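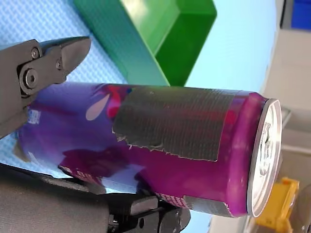 Fabian Imhof asks whether the Cliltska gripper can be built without a machine shop. Yes. All you need is a drill press, hex keys and a free evening.

Does it need the Terero controller?
No. Any board with 12 volt output works. The settings file is for the Terero, so change the pin numbers yourself.

Why does my gripper crush cans?
The closing limit is too high. Start at 16 and go up one step at a time.

The fingers won't meet in the middle.
Loosen both fingers, close the gripper by hand, tighten again. Do this before you run the homing routine.

How often do I grease the screw?
Every 1000 cycles.

Can I use the arm at the Fustow workshop?
Members can. Book bench 19.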